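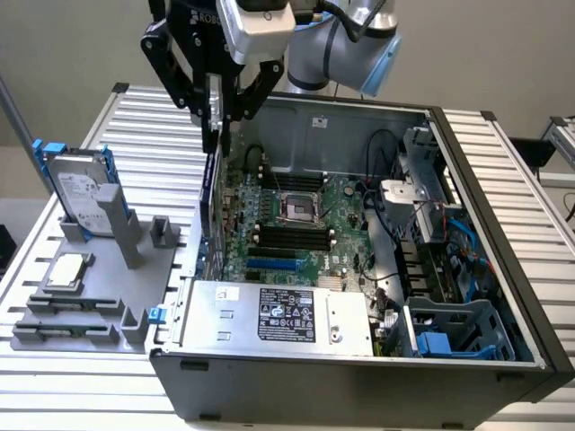

Is an old office tower still worth taking apart?

I keep reading that the smart money is in secondhand business desktops. Buy one for the price of a decent dinner, put a few parts in it, and you have a machine that does everything a new one does. People say this with a lot of confidence. I have now had one on its side with the cover off, and I have my doubts, so I am writing them down before I forget the details and start agreeing with everybody.

The tower came from Aníbal Taipe, who clears out offices and lets me pick through what he can't sell. He wanted 80 dollars for it. I said 60. We settled on 60 and I carry a sofa for him in May, so you can decide who won.

What you get for the money

A big black case, for a start, bigger than anybody needs now. Lots of metal. I'll give the old business machines that much. The drive cage alone looks like it could hold up a bookshelf. You lay the thing flat and there's proper room for your hands, at least until you reach the corner where the power supply and the cables live.

The board is green, and it has one blue PCIe slot with a black one next to it. I have been told more than once that slot colors mean something. Sometimes they do. Sometimes the company that made the board bought a lot of blue plastic. Look up the manual for your own board and ignore anyone in a comment thread who says blue is always the fast one.

There are memory slots on both sides of the CPU socket, which got me excited for a good minute. Then I priced memory. Sellers love to write "expandable!" in a listing, and it's true the way it's true that my yard is expandable. Filling all the slots with matched sticks of an older type would cost me more than the tower did, and then I'd own a lot of memory for a machine with no processor.

Yes, the socket is empty. The retention frame and lever are there and that's it. Aníbal's note said "complete." We have talked about that word.

The expansion card

The card is the part I had the most opinions about going in, and I still have them. Every guide tells you to push firmly until it clicks. How firmly? They never say. Elvira Cáceres, who fixed registers for years and has better hands than mine, told me to hold the card upright, line up the metal bracket end with its opening in the back wall first, and only then worry about the slot. I had always done it the other way around. Her way is better and I don't enjoy saying so.

If the bracket end is off by even a little, the card sits at a slant, feels like it's in, and isn't. You can tighten the screw on a card like that. Please don't. The screw is there to keep a seated card where it is and it won't pull a crooked one straight.

Other things I'd pass on:

Unplug the machine from the wall, then hold the power button for a few seconds.

Touch bare metal on the case before you touch the board. I don't own a wrist strap, and I'm not convinced the four-dollar ones do anything.

Move the cables before the card goes in. A cable that hangs over the board will find its way under your card.

Keep your fingers off the gold contacts.

The drive and its blue rails

I like the blue rails, and I wasn't planning to. The 3.5-inch drive wears a pair of them, and with the blue latch down at the bay you don't need a screwdriver to get a drive in or out. I have lost enough of those little drive screws in carpet to appreciate it. The catch is that if you buy a tower with the rails missing, you are shopping for two pieces of plastic made for one family of cases, and somebody out there is asking twelve bucks plus shipping for them. Check for rails before you hand over money.

As for the drive itself, standing in its gray 3D-printed holder next to the case, I wouldn't put anything on it I cared about. Spinning drives of a certain age are fine for a copy of a copy. Jhair Marulanda disagrees and has one that's been running forever, he says. Good for Jhair. I've buried three.

A printed holder is a nice thing to have, by the way. I was rude about those for years (one more plastic doodad for people who own a printer and ran out of ideas), but a drive standing on its end on a bare bench is a drive that's going to fall over.

The power supply question

The power supply is where I'd stop and think hardest. It's a silver box with a white label full of small print and certification logos, and the logos make people feel safe. They tell you the thing passed some tests when it was made. They don't tell you how it spent the years since. I went looking for a replacement and got quoted 160 dollars by a place called Drinitz for one that would fit. For a 60 dollar computer! I hung up.

So would I do it again?

Depends what you're after. If you want a cheap computer, add it all up first: processor, memory, a newer drive, maybe a power supply. My list went past the price of a small used machine that simply turns on. If you want something to learn on, where a bent pin isn't a tragedy, then sure, it's hard to beat.

Sheyla Guzmán has asked for the case if I give up on it. I told her to ask me again once I've found a processor. Aníbal says he has one in a drawer and that it's "basically the right one," so I'm going over there tomorrow morning with the socket number written on my hand.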